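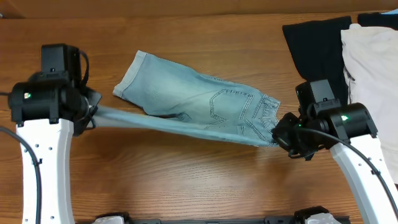 Josefien Koster

Progress report to the Vandenberghe Fund
Project: Secondhand clothing exchange, Ganside
May 2, 2024

This report covers the work done since our last one, which you received in December. It follows the headings in the grant agreement. The budget table has been sent separately.

Opening hours and location

The exchange is still in the ground floor unit on Dinell Street. The landlord agreed to extend the lease on the same terms through the end of the grant period. We had asked for the two extra parking spaces behind the building as well, but those went to the dentist upstairs. Donors now unload at the front, and the city has let us put out a sign for a short-stay spot during drop-off hours.

We moved the evening opening from six o'clock to five. Parents had told us that six was too late with small children, and the last hour was nearly always quiet. The new time has worked better. The Saturday opening has not changed.

Donations and stock

We took in around 400 bags of clothing in this period. Sorting has kept up except for two weeks in January, when the heating was out and we closed the back room. The backlog was cleared by the middle of February.

The mix is much the same as before. We get more women's tops than we can place and never enough children's shoes. Men's work pants go out within days. Denim of all kinds does well, including shorts, and we have started holding summer items back over the winter instead of passing them on. The storage unit from Cotevent made this possible. It is dry and has shelving, and we can get into it at any hour. The rent is slightly above what we put in the budget, and the difference has come out of the line for printing.

Items we can't use go to the textile recycler. Pickup used to be every week and is now every other week. This has been a nuisance, as the bags pile up by the side door. We have asked for the weekly pickup back and have not had an answer.

Members

The exchange has 200 registered households, which meets the target in the agreement. Of these, 88 joined after the December report. Most of the new members heard about us through the school newsletter or from a neighbor. The flyers at the library brought in very few people, and we don't plan to print them again.

Members still get a points card at registration. A few people found the points confusing, mainly the difference between coats and everything else. Wim De Smet rewrote the sheet at the counter in larger type and took out the half points. Everything is now one point except coats, boots and bedding, which are two. Questions at the counter have dropped since then.

Repair evenings

The agreement calls for a monthly repair evening. We held one in each month except January. The sewing machines have been serviced and both work. Zippers remain the most common job, followed by hems. We also tried a session on patching jeans, which filled up quickly, and we will run it again in the fall. The knitwear session was poorly attended, probably due to the ice that night. We would like to try it once more before dropping it.

Thread, needles and patches cost less than planned. The ironing board had to be replaced, and so did the kettle.

Staffing

The part-time coordinator position is filled through the end of the year. Wim now handles drop-offs and the storage unit, and I do the members' register, the accounts and the reports. We lost our Saturday counter person in March when she moved out of town. Her hours are being shared for now - this is fine for a few months but not over the summer holidays. The position has been advertised locally.

Problems and changes

The heating failure is the main item here. The repair was the landlord's responsibility and he paid for it, though it took longer than it should have. We bought two space heaters for the counter area and have charged them to the equipment line.

The online booking form for repair evenings was not finished on time. The web designer had other work, and members have been signing up on paper. We now expect the form to be ready by the end of June. If it slips again we would ask to move that money to the storage line, and we would write to you first.

Next period

We plan to sort and put out the stored summer clothing this month, hold a children's shoe drive with the two elementary schools in August, and fill the Saturday position. The second payment is due on receipt of this report. Please send it to the same account as before.

Receipts are available on request, and you are welcome to visit during any opening hours.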